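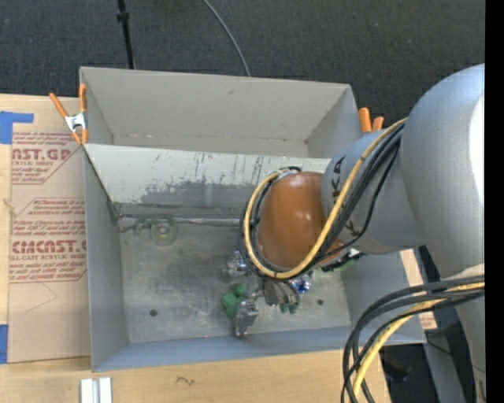 Titau open bin, pale grey, with sloped inner panel and flat floor.

Titau open bin
Supplied by Howells. Page updated 2018-10-13.

The Titau is an open-topped bin for small loose parts. The walls slope inwards to a flat rectangular floor, so that items placed against a side slide down to the base. The back panel is wide and angled, and a second panel in front of it leads down to the floor.

Surface and wear
The finish is pale grey. Scuffs and dark smudges build up first on the lower half of the inner panel — this is surface marking and does not affect use. Wipe with a damp cloth and mild soap. Do not use solvent.
Fine debris collects along the seam between the inner panel and the floor. Clear it with a soft brush every 14 days.

Floor
There are two small holes in the floor, one left and one right, towards the front. Keep both clear when refitting.

Ordering
Order code: 2582
Replacement floor: 366
Floor and panel sets are packed separately. The Demasen stand is not included.
Bins bought before September use the earlier floor, which is still stocked — state the older type when ordering.

Parts enquiries: Rhiannon Rosser, Howells, extension 300.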